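How to Respond When a Seal Does Not Match: Guidance for Consignees at Flarnville Terminal

This page sets out the steps an importer should follow when a container arrives with a seal that is broken, missing or different from the one recorded on the shipping documents. It applies to all full-load containers released to consignees through Flarnville Terminal. Part loads handled in the shared warehouse are covered by separate guidance.

Before you begin

You will need the bill of lading, the packing list, the release note issued at the gate and the name of the haulier. The person receiving the container should have read the terminal's safety notice and should not be working alone. Premises that receive containers regularly are advised to keep a printed copy of this page at the loading bay.

Step 1. Compare the seal before it is cut

Read the seal number aloud to a second person, who should check it against the bill of lading. Read every character, including any letters before the number. Look at the body of the seal for glue, scratches or fresh paint, and at the door handles and hinge bolts for signs that they have been removed and replaced. If everything agrees, both persons sign the release note and unloading may proceed.

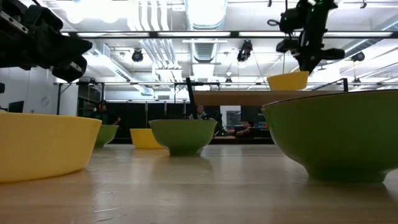 If the number does not agree, do not cut the seal. Ask the driver whether the container was opened for inspection on the way. An official inspection will have produced an inspection slip and a replacement seal, and the new number will appear on the slip. Where the slip is present and the number matches it, attach a copy to the release note and continue as normal.

Step 2. Stop work and secure the area

Where no slip can be produced, the container must remain closed. Keep the vehicle where it is, with the engine off, and move staff at least 8 metres from the doors. Record the time. The driver should be asked to stay but must not be prevented from leaving.

Do not discuss the matter by radio or post photographs of the container on social media. Within the firm, inform only the site manager and the person responsible for customs matters.

Step 3. Report the container

Telephone the terminal control desk, using the number printed on the release note. The desk is staffed at all hours. Give the container number, the seal number found, the seal number expected and the exact location of the vehicle. The officer will issue a case reference, which should be written on every document from that point onwards.

Reports made outside office hours are passed to the duty supervisor. Nour Issa supervises the day desk and Qusai Karam the night desk. Callers who have not received a reply within 70 minutes should ring again and quote the reference. 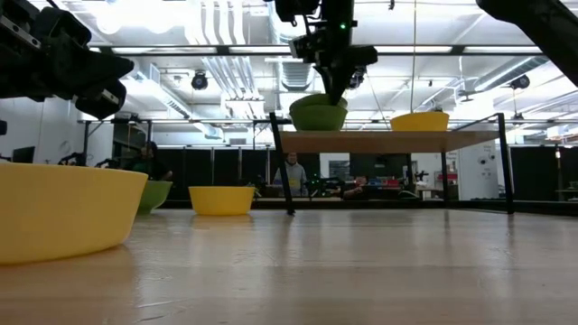

Yellow and green bowls on a wooden tabletop, with robot arms overhead.

Step 4. Prepare for the examination

Officers may examine the container at your premises or direct it back to the terminal. If it is to be returned, the haulier will receive a movement order and must follow the route stated on it. Storage at the examination shed is free for the first 8 hours. After that, a charge of 155 is applied for each further day, payable by the consignee and refundable where no fault is found.

Step 5. Check the goods against the packing list

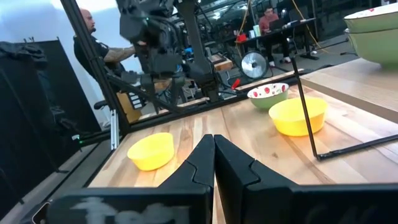
Once officers have released the container, the consignee must confirm that the contents agree with the packing list. Work through one carton at a time and close it before opening the next. Sample goods should be set out singly on a clean, flat surface, in the way the three bowls stand directly on the wooden tabletop, and compared with the description on the list. Any item that is not listed must be left where it was found and reported under the same case reference. Bags, holdalls and loose packages near the doors should not be touched under any circumstances.

Step 6. Complete the written statement

A statement must reach the terminal office within two working days. Use Form Grellura, available from the office or from any registered agent. State only what was seen and done, in order, with times. Opinions as to who may have interfered with the container should be given to the investigating officer in person and left out of the form.
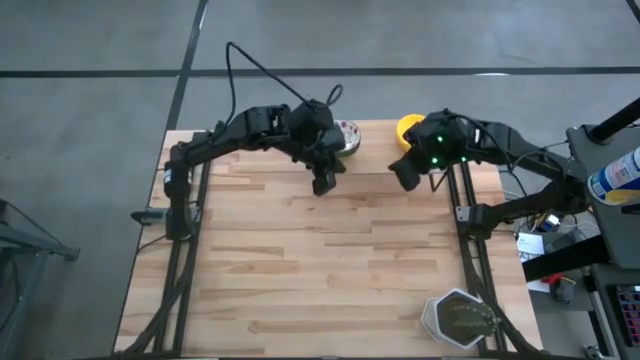 Statements are limited to 700 words. Further sheets, seal records and inspection slips may be attached and do not count towards the limit. The form must be signed by both persons who compared the seal under Step 1.

Keeping records

Retain the release note, the statement and the remains of the seal until the case has been closed in writing. Seals should be kept in a marked envelope and should not be cleaned.

Enquiries

Questions about this guidance may be addressed to Karim Hakim, Consignee Liaison, Flarnville Terminal. The guidance is reviewed each May.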